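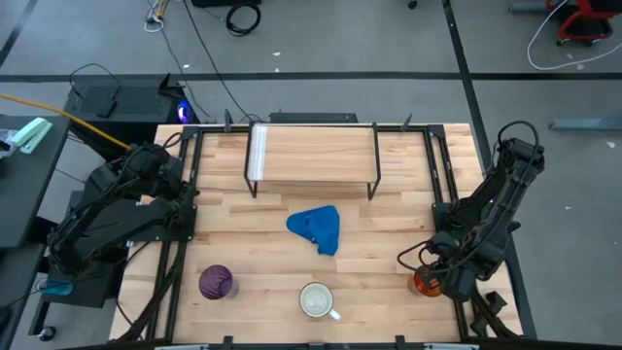 A mug, two cups and the blue cloth, shelf still bare.

News Notices Kitchen Contact
Retell > News > Kitchen

The Gerkach kitchen has 41 mugs and 40 hooks. The odd one out lives on the table — as do its friends.

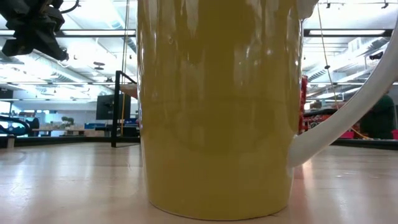

Where do clean mugs go?
On the shelf, handles to the right.

The shelf went up in May and has proved very popular to look at.
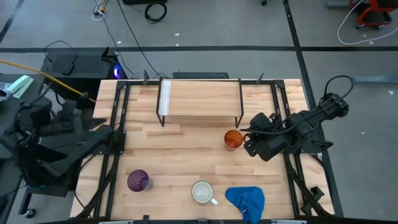
Retell Kitchen Team, Gerkach

Cups left out after 3 will be moved to the Colen room. The cloth may follow.

Contact | © Retell | Back to top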